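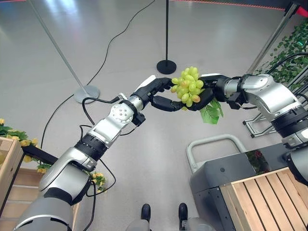
# 一下子收到好多葡萄,怎么放才能吃得久一点?

**Ayanda Shezi** 发表于2026年7月16日

大家好,第一次在这个版发帖,啰嗦的地方请多包涵。我住在 Flilstead 北边那一片,邻居家的葡萄架今年结得特别旺,前天傍晚她端了两大盆过来,有青的有红的,说是再不剪就要便宜鸟儿了。我高兴得不得了,当场就吃掉一串,晚上又吃了一串,可是家里只有我和母亲两个人,照这样吃下去,肚子肯定先受不了。

我母亲坚持要全部洗好、一颗颗摘下来,装进盒子放冰箱,说这样拿着方便。我记得以前这么弄过,没几天盒底就积了一汪水,蒂那里开始发褐,闻着还有点酒味,最后倒掉一大半,心疼死了。可我又说不出应该怎么放才对,所以来请教各位:

- 到底要不要先洗?
- 整串放好还是剪成小串好?
- 吃不完的,除了做果酱(我家糖已经吃得够多了)还有什么办法?

冰箱是老式的单门,冷冻格很小,不过底下有个抽屉。先谢谢大家!

## 大家的回复

### Natsumi Kaneko

Ayanda 你好呀,看到你的帖子我都笑了,我们家每年也要演这么一出,只不过送葡萄来的是我公公,他从来不打招呼,直接往门口一放就走。

先回答最要紧的:不要洗。葡萄皮上那层白白的霜是果子自己长的,能帮它锁住水分,你一洗一搓就没了,再加上水钻进蒂的缝里,坏得特别快。吃多少洗多少,吃之前用凉水冲一冲,想洗得仔细就撒一小勺面粉在水里晃几下,倒掉再冲干净。令堂那边,你就说先拿一半试试,两种放法比一比,她自己看见了就会信的(我对付我婆婆就是这么办的,百试百灵)。

进冰箱之前先挑一遍。破皮的、发软的、颜色不对的,用小剪刀连着一点点果梗剪下来,别用手揪,一揪皮就开口子,汁水流出来,旁边的好果子也跟着遭殃。挑出来的当天吃掉就好,味道一点不差。

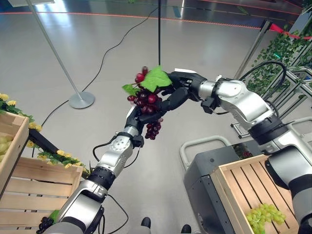
整串还是小串,我的习惯是看葡萄紧不紧。粒与粒之间还有空隙的,整串放没问题;挤得密密实实的,最好分成巴掌大的小串,里头闷着的湿气才跑得掉。另外,没进冰箱的那几串,能挂着就别平放在盘子里,压在底下的那一面总是最先软。挂法也简单,像图里那串红色的假葡萄那样,从一根细细的黑杆子上垂下来就行,真葡萄换成棉绳系住主梗,周围留出空来。手要去取的时候,从下面托一把再剪,别拽着往下扯,不然果粒噼里啪啦掉一地,我扫过,真的会滚到柜子底下去。不过挂着只适合凉快通风的屋子,现在这天气,我最多挂到第二天就收进冰箱了。

装盒的时候底下垫一层厨房纸,葡萄铺一层就好,再盖一张纸,盖子别扣死。我用的是 Vumus 的浅盒,其实什么盒子都行,旧的饼干盒也可以,只要浅。我家一盒刚好装800克,再多就要叠起来了。纸摸着潮了就换一张,顺便看看有没有坏的,别偷懒,我就是偷懒那次损失了整整一抽屉。

你的冰箱有抽屉,那就放抽屉里,离苹果、香蕉远一点,葱也别挨着,葡萄很会吸味道,葱味的葡萄我吃过一次,这辈子不想再吃第二次。
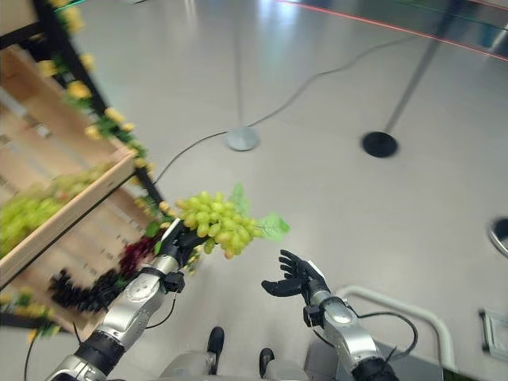 ### Renji Hirose

冻起来。完。

好吧,多写两句,免得又被说敷衍。洗净,擦干,摘粒,平铺在盘子上冻硬了再装袋。夏天当冰棍吃。无籽的最好,有籽的咬到会后悔。家里有小小孩的,别整颗给,要竖着切开。

### Kaede Nishimura

上面 Natsumi 说得已经很周到了,我补充一点晾葡萄干的经验吧,正好你问除了果酱还有什么办法,又说不想多吃糖。葡萄干一点糖都不用加,只是需要耐心,还需要记得自己把它们放进了烤箱(我有一回忘了,出来的东西我先生说像炭粒,他倒是很给面子地尝了一颗)。

挑皮薄、没有籽、已经熟透的,洗净以后在开水里过一下,看见皮上起了细细的裂纹就赶紧捞,马上放进凉水。这一步很多人省掉,省掉也能干,只是要多等好久,外面皱了里面还是一包水。捞出来用布吸干,一颗一颗摆在网架上,不要挨着。
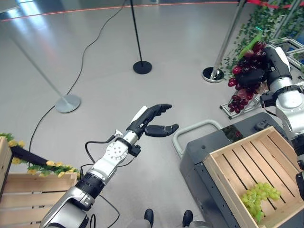
接下来就是烘。烤箱开到最低那一档,门夹一把木勺留条缝,让水汽往外走。我家那台 Ebihara 是婆婆传下来的,刻度早磨花了,全凭手感,所以时间我不敢给你一个准数,你隔一阵翻一翻,捏着像软软的皮、掰开不冒汁,就可以关火了。放凉以后别急着封罐,先松松地装在玻璃瓶里,每天摇一摇,瓶壁要是起了雾,说明还没干透,倒出来再烘一会儿。

1,000克鲜葡萄,我上次烘出来是191克,听上去有点泄气,可是特别甜,早上撒一把在粥里,或者揉进面包里,都好吃。青葡萄烘出来颜色会变深,像茶色,那是正常的,别以为坏了。

还有啊,两大盆真的不必都自己扛下来。装几个小纸袋,分给楼上楼下,比什么保存方法都省心。我每年这么一送,回头总能收到些黄瓜呀鸡蛋呀,去年三月还有人送来一罐自己腌的柠檬,我到现在还没吃完呢!

### Ayanda Shezi

谢谢大家!母亲看了 Natsumi 的回复,答应让我留一半不洗,她自己那一半照旧洗了,现在冰箱抽屉里左边是她的,右边是我的,中间隔着一块纸板。Renji 说的冻葡萄昨晚试了一小盘,她嫌牙冷,我倒是停不下来。

Kaede,想再问一句:有籽的葡萄能不能也晾成干?红的那一盆好像都带籽,一颗颗剖开去籽我怕是要剖到半夜。

### Kaede Nishimura

能的,就带着籽烘,吃的时候慢慢嚼,我外婆一直是这么吃的。要是实在不喜欢,红的那盆就压成汁吧,小火煮软,用纱布滤一遍,皮和籽都留在布里,汁放凉了装瓶进冰箱,这两三天里喝完。纱布记得马上泡水,颜色染上去就洗不掉了。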